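The Bottom Cupboard
What a family kitchen keeps in plastic, and what happened when one household took it all out
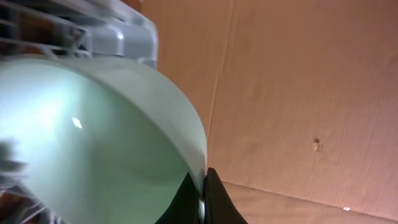

The mint-green container and the clear ribbed plastic above it.

The cupboard to the left of the sink is 90 centimeters wide and has one shelf. When Veronica Matei moved into the apartment eleven winters ago, it held two saucepans and a colander. By February of this year she had to close it with her knee.

Almost everything inside was plastic. Mixing bowls, lunch boxes, takeout tubs that had been washed and kept, a salad spinner without its handle, lids in four or five sizes that belonged to things long gone. Matei bakes for her family and for a stall at a Saturday market, and she had been buying a new tub every time she couldn't find an old one.

"I was storing the problem in the same cupboard as the solution," she says. "I'd open the door, things would slide out, and I'd go and buy another bowl."

She took everything out on a Tuesday evening and put it on the kitchen floor. She had decided in advance to count, and the total came to 132 pieces, lids included. Of those, 43 had no partner: a lid with no box, or a box with no lid.

Kitchen plastic builds up in a way that pots and plates don't. It is cheap, it weighs very little and it seldom breaks all at once. A chipped plate goes in the trash the same day. A tub that has gone cloudy, or a bowl with a scratched base, still holds flour, so it stays. It also arrives without being bought. Soup comes in it, olives come in it, relatives send leftovers home in it and say not to worry about returning it.

Matei began with the lids. Every lid was tried on every box of the right shape, which took most of the evening. Pairs went on the counter with the lids on. Singles went by the door. A few lidless boxes were useful enough to come back as drawer dividers, and one deep one now holds cookie cutters.

The bowls were harder. She had a set of three from Pilider, bought for the market baking, and a number of older ones that had come from her mother's house. Pale green ones, mostly, with the thick rolled lip that was common then and is harder to find now. A thick lip matters if you mix by hand. It gives the fingers something to hold, and the bowl can be tipped with one hand while the other scrapes.

"The new ones are lighter," Matei says. "I put dough in them and they walk across the counter. The green ones stay where they are."

She kept the green ones and passed two of the Pilider bowls on to her neighbor, a Mrs. Chávez, who makes yogurt. The third is used for washing lettuce.

Putting everything back took longer than taking it out. Her first attempt was a single tall stack, large at the bottom, and it lasted four days. Anyone who wanted the second-largest bowl had to lift out all the rest. The second attempt is the one that stayed. Bowls are nested in twos, never more. Boxes are stacked without their lids, and the lids stand upright in a basket like records. For this she bought two open-sided baskets from Grarkero, the only things she paid for in the whole project. A cheaper pair from Vutero turned out a finger's width too tall for the shelf and went back to the store.

Open sides suit a cupboard like this one. A solid box hides what is at the back, and what is hidden gets bought again. They also let air through, and that helps with plastic that has been put away a little damp, a common cause of the stale smell that comes off a lid when it has been shut in for a month. Matei now leaves everything on the rack overnight before it goes in.

For old smells she uses a paste of baking soda and water, left on for an hour and rinsed. It works on garlic and on most curries. Tomato stains are another matter. She has tried lemon juice and a sunny windowsill, with some success on the white boxes and none on the clear ones — those she has given up on and uses for dry goods.

The pieces by the door sat there until the weekend. Some had a recycling mark that her building accepts, and some didn't. The salad spinner went too, after a short argument with her son, who thought the handle might still be behind the stove.

He looked. It was behind the stove, along with another lid.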